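Getting hard water marks out of a bathroom sink

We moved to Restwood in July, and within a fortnight I'd worked out that the water here leaves its calling card on everything. Kettle, shower screen, the lot. I've tried most of what the supermarket sells and I keep coming back to bicarb, white vinegar and a decent cloth (boring, I know!).

Start dry. Wipe out any hair and grit first, otherwise you're just dragging it round the bowl and making paste. An old cotton T-shirt cut into squares does the job, and I like dark ones so the stains don't bother me.
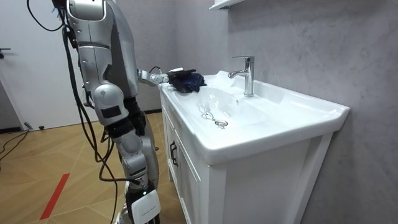 Judit Kocsis wrote in to say she skips cotton altogether and uses a damp microfibre, folded in four, and turns it to a clean side every few wipes. Fair enough, Judit, though mine always end up going through the wash with the towels and coming out full of fluff.

Next, shake bicarb over the damp bowl - be generous - and work it in with small circles. Leave it 8 minutes while you do the mirror. Rinse with warm water, then lay a vinegar-soaked rag over whatever crust is left and walk away for a bit. Don't do this on marble or other natural stone, the acid will etch it, and never let vinegar anywhere near bleach.
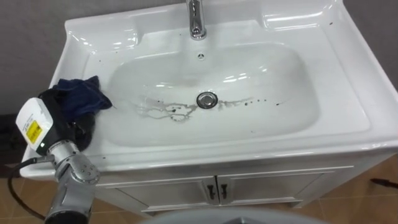 Vinegar is great on limescale but pretty hopeless on soap scum and general muck, so it pays to know which one you've got. Scale feels rough under a fingernail, scum feels waxy. Grey-brown streaks running out either side of the drain stopper, with little black specks through them, I'd go at with dish soap and bicarb before I bothered with the vinegar. Go gently on the chrome too, no scourers, and get an old toothbrush into the overflow hole with a bit of soapy water.

Last job is drying. A quick buff with a tea towel you don't love any more, tap first and then the bowl, and do round the base of the tap where the water sits. I do mine at 6 every evening before the kids get in there and splash toothpaste up the wall again.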